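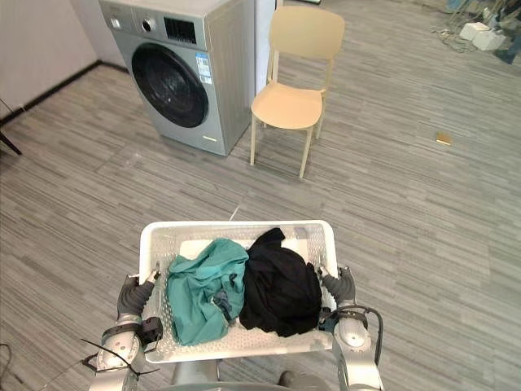

Detergente para ropa negra: ¿alguien ha notado algo de verdad?

Foro > Casa y limpieza > Lavado y plancha

hajnalka_kun
Vuelvo con el tema porque en enero me convencisteis entre todos de comprar el Jotard Negro, 13 euros la botella, y sigo sin ver el milagro. Lavo lo oscuro aparte, del revés, a 20 grados y con el tambor a medio llenar. Antes usaba el Rendach normal, el de toda la vida, y las camisetas se me quedaban igual. O igual de mal, según se mire.

Mi sospecha es que lo que funciona es lavar en frío y darle la vuelta a la ropa, y que el detergente especial se lleva el mérito. ¿Alguien ha hecho la prueba cambiando solo una cosa?

ropatendida
Yo uso el Jotard desde hace tiempo y sí noto diferencia. Los vaqueros negros me aguantan más. No tengo pruebas científicas, tengo vaqueros.

Paco_el_del_5
Pues yo tengo vaqueros y no noto nada. El color se va por el roce, en el tambor y fuera de él. Mira las rodillas y los bolsillos, a ver qué detergente arregla eso.

lunaria
Depende mucho de la tela. El algodón barato suelta tinte en los primeros lavados hagas lo que hagas. ¿Y cómo separas, hajnalka? Porque una toalla clara en la misma lavadora llena lo negro de pelusa y entonces parece descolorido sin estarlo.

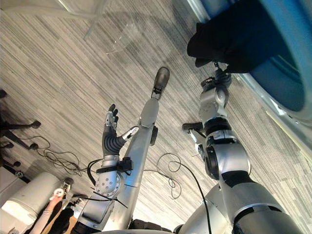 hajnalka_kun
Separar, separo desde siempre, y con poca ciencia: oscuro por un lado, claro por otro, y las toallas solas. El cubo azul es para lo negro, aunque siempre acaba colgando algo por el borde, como esa prenda. También he leído que no conviene dejar la ropa amontonada días y días, pero eso lo dice la web de Jarix, que vende cestos con rejilla, así que lo cojo con pinzas.

Lo de la pelusa sí me lo creo. Lo que no me creo es que por 500 ml de líquido perfumado me devuelvan el negro de la tienda.

ropatendida
Devolver no, conservar. En la etiqueta pone "protege", no "devuelve".

Paco_el_del_5
"Protege" lo puede poner cualquiera. Mi abuela protegía la ropa negra con vinagre y se le ponía parda como a todo el mundo.

lunaria
El vinagre es para el olor y la cal, para el color no he visto que haga gran cosa. Yo miraría el centrifugado y la duración. ¿Qué programa pones?

hajnalka_kun
El de 57 minutos. Antes ponía el eco, que dura una eternidad, y me pregunto si tanto rato dando vueltas no desgasta más que el agua caliente.
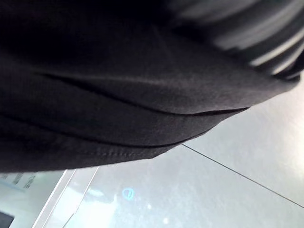 El bajo con el pespunte, en la zona donde le da más la luz.

Paco_el_del_5
Eso es gris marengo, amiga.

ropatendida
Qué va a ser gris, es la luz. Mira arriba a la izquierda, ahí está casi negro. Con un foco encima hasta el carbón parece ceniza.

lunaria
De acuerdo con ropatendida, por una foto no se puede decir. Y el tejido parece algo peludito, eso también se come el color a la vista. Compara con una prenda igual sin lavar, las dos juntas en la ventana y por la mañana.

Paco_el_del_5
Vale, acepto la ventana. Pero que no la juzgue la que compra el Jotard.

hajnalka_kun
Me parece justo. Tengo pensado esto: dos camisetas iguales, compradas a la vez, una con Jotard y otra con Rendach, mismo programa, misma temperatura, las dos del revés. Las marco por dentro con un hilo para no liarme. Y como no me fío ni de mí, que las mire luego mi hermana sin saber cuál es cuál.

Lo único que no tengo resuelto es el secado. Ahora saco todo a la cesta blanca, que apoyo en el asiento para no agacharme tanto, y de ahí al tendedero 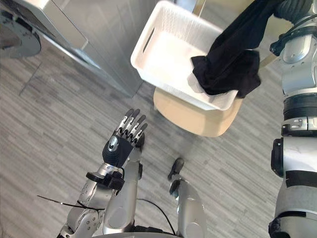
pero el tendedero está en el balcón y le da el sol toda la tarde, y si una camiseta queda al sol y la otra a la sombra ya no vale nada la comparación. Supongo que tocará tender las dos dentro.

lunaria
Dentro, sí. El sol se come el negro más rápido que cualquier lavado, y de eso no habla ningún anuncio de detergente.

MarisaBCN
Entro solo para decir que las toallitas atrapacolor de MacKinnon tampoco me han hecho nada. Salen grises, vale, pero también salen grises si lavo solo lo blanco.

ropatendida
Eso es otro hilo, Marisa, y ya acabó mal.

Paco_el_del_5
¿Cuántos lavados vas a hacer? Porque con tres no se ve nada.

hajnalka_kun
20 como mínimo, o hasta que se acabe la botella. Dosis normal las dos, nada de echar a ojo. Escribo cuando lleve la mitad.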